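Towels getting stiff and scratchy, hard water?
Laundry & Cleaning board, 10 replies

nastton_mom
We moved in June and every towel we own has gone rough. Same detergent as before, same machine. The new place is on well water and the kettle scales up fast, so I assume it's the water. I don't want to buy a softener if there's a cheaper fix. Towels are plain cotton terry, nothing fancy.

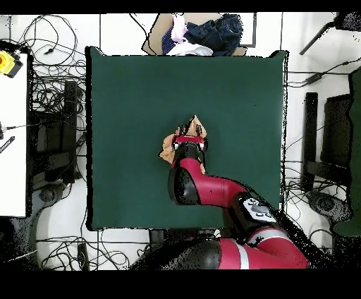
I've already tried an extra rinse. It helped a little for one load and then it went back to how it was. The dryer is vented and I clean the lint screen every time.

dgrew4
Hard water plus too much detergent. Cut the detergent in half and wash on hot. Skip fabric softener completely, it coats the loops and they stop absorbing.

Ferkard
Disagree on cutting detergent. With hard water you need more of it, or a booster. Part of the detergent gets used up by the minerals and what's left doesn't clean. I'd get test strips before changing anything. Ours read 19 grains and I had been dosing like it was 4.

dgrew4
More detergent only works if it rinses out. In a front loader it mostly doesn't.

pilotlight
Vinegar in the rinse, half a cup. I did this on the old peach ones I keep for the dog and they came back soft enough to use in the bathroom again.

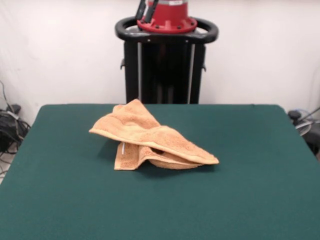
Don't do it every load though. Once a month is plenty.

Ferkard
Vinegar is hard on rubber seals. Citric acid does the same job and you use less of it.

pilotlight
I've been using it for 13 years in two different washers and never replaced a seal.

hollis_b
Before you do any of this, how are you drying them? I line dried all last summer and mine were like cardboard. 10 minutes in the dryer on air fluff fixed it. I also shake each one out hard before it goes on the line.

nastton_mom
Half and half. Line when it's nice out, dryer when it isn't. The dryer ones are better but still not right. One of the tan ones:
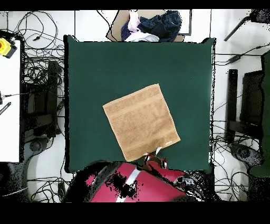

Tan towel, laid flat

hollis_b
Then try the dryer for a couple of weeks and see if you can live with it. Take them out as soon as they're done.

tiongson_laundry
I run a wash and fold. We strip customers' towels with borax, washing soda and detergent in a tub of hot water, leave them until the water is cold, then wash with nothing added. It works, but it's rough on dark colors, so keep those out. 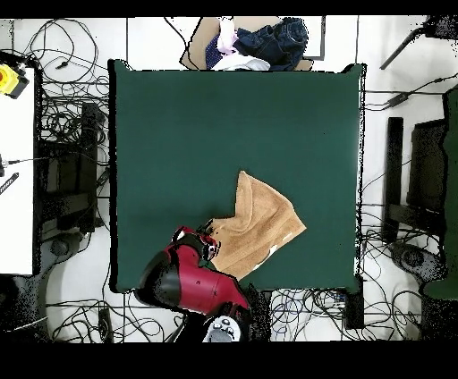 After that, dose for your water or you'll be back in the same spot by fall. Stripping only takes out what's already in there.

nastton_mom
Thanks all. I ordered test strips and they should be here Sunday. Will try the citric acid first and strip one towel to compare.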